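Self-service laundry opens with drinks shelf by the machines

2021-02-06

A self-service laundry run by Clanarden opened its doors on Saturday, with commercial washers, front-loading dryers and a small shop area selling bottled drinks.

Owner Kenna Laing said the site took 16 weeks to fit out. The first 200 customers get one free drying cycle with any paid wash.

"People told us they wanted somewhere to buy a drink as well," Laing said.

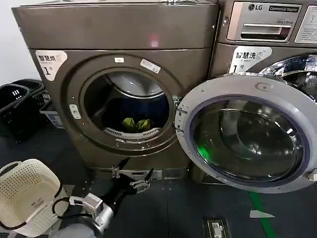
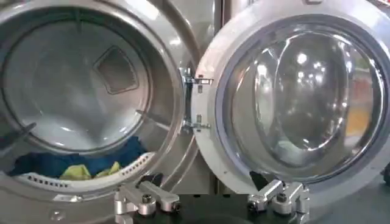
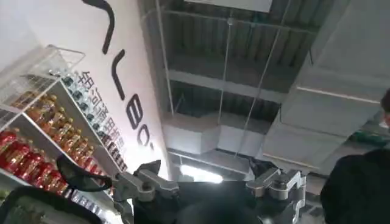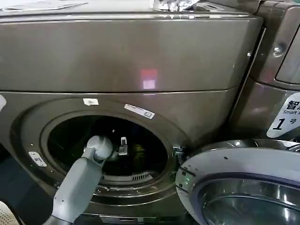

The LG commercial washer with its detergent drawer, in the first photo, and the bottled drinks, in the third.

Opening hours and payment

The laundry is open daily from early morning until late evening. Machines take coins or the Nseir payment card, sold at the counter.

Customers are asked to check the drum before leaving – socks and small items are easily missed. Anything left behind will be kept for 16 days.

A second Clanarden laundry is planned for July.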